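Household Textiles, Evening Course
Handout for the second session: handling small cloths
Notes by Lærke Thoroddsen

Welcome back, all of you, and a special hello to those who moved over from the Thursday group at Grodham. I promised I'd write up what we talked through last time, and as usual I've gone on a bit, so do make yourself a cup of tea first.

1. Getting to know the cloth

Before you fold anything, pick it up. I know that sounds almost too simple to put in a handout, but most of us go straight to flattening and smoothing, and we miss what the fabric wants to do. Take your small white cloth by the middle, with the fingertips of both hands, and let the corners fall where they like.
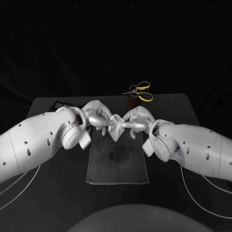
A small white cloth lifted to a loose peak, one corner hanging.

Try it with cotton first and then with the linen squares from Skernska, and notice how differently they drop. Bo-ram Um has kindly brought in 16 of these, so there are plenty to share.

Keep your working area small. A dark mat or a folded towel in the middle of the table is all you need, and pale threads show up on it beautifully. Bring your hands in over the mat and let your elbows stay low and easy. 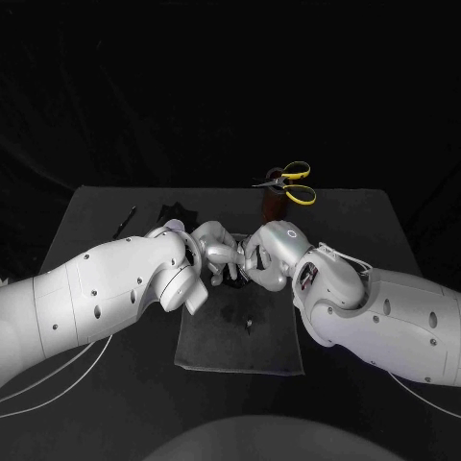 If your shoulders start creeping up towards your ears, put everything down for a minute and begin again. There is no hurry at all in this class!

2. Pulling and twisting

Now for the part everyone enjoys. Hold the cloth at both ends and draw it out gently, giving one end a turn as you go — it will bunch in the middle and tighten towards your fingers.

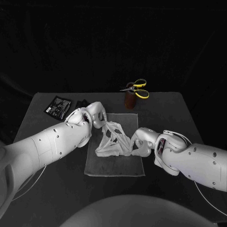 Look for where the tension gathers, and write a line or two about it in your notebook. Then lay the cloth down, smooth it from the centre outwards, and see which creases stay.

3. Scissors

Keep a pair within reach for stray threads, and please keep them for fabric only (paper blunts them dreadfully). When you pick them up or pass them on, hold the blades closed and offer the handles first.

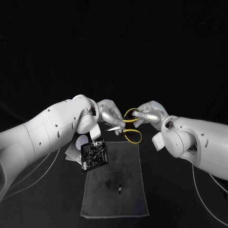 For next time

Bring one old napkin or handkerchief from home, unironed, and your own scissors if you have them. Ketill Kjærgaard has the key to the cupboard and will open up at 2 for anyone who would like extra practice.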